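6 Nov 2022
Posted by the author in House & Home

The curtains are up at last, and I have been wandering past them all week with a cup of tea as if I had somewhere else to be.

Those of you who have been reading since we moved to Rokley will remember the old drapes. They came with the house – heavy, lined, the color of gravy – and they ate every bit of daylight that tried to get in. I took them down in August and promised myself I'd have something new hanging inside a couple of weeks. Well, you know how that goes. I sent away for samples, pinned them to the wall, moved them to the other wall, and then left them there until I stopped seeing them at all.

What I finally settled on was a sheer linen from Mathias, the fabric shop out on the Skekirwood road. It has a loose weave, with little thick and thin places in the thread, and I like it far better than the smooth stuff I thought I wanted. I bought 30 yards, which sounded like a ridiculous amount until I got home and read up on fullness. The whole lot came to around 400 dollars with the thread and the heading tape, and I sewed the panels myself at the dining table over six evenings, with a good deal of unpicking on the second one.

It's when the sun gets low that I'm happiest with them. The big window fills up with that warm light and the linen lets it through and softens it, and the whole weave shows. 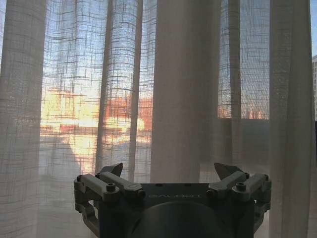

Odalys wrote in after my last post to say that I would regret not lining them, that hers faded in two summers and that sheers are no use at all once the lamps are on and it's dark out. She has a point about the evenings, and I may put up a plain roller blind behind them before the winter is through. As for the fading, they started out the color of oatmeal, so I think I can live with it.

A few of you asked about hems. I washed the linen before I cut it, let the panels hang for a few days, and only then turned up the bottoms. Mine dropped quite a bit, and one dropped more than the rest for reasons of its own. I pressed them damp, on the hanger, with the iron turned up high.

There is a yard or so left over, and I'm thinking of cushion covers.

Recent posts
Paint samples for the Rokley hallway
An afternoon at the Skekirwood flea market
Getting candle wax out of a tablecloth
What I did with the old drapes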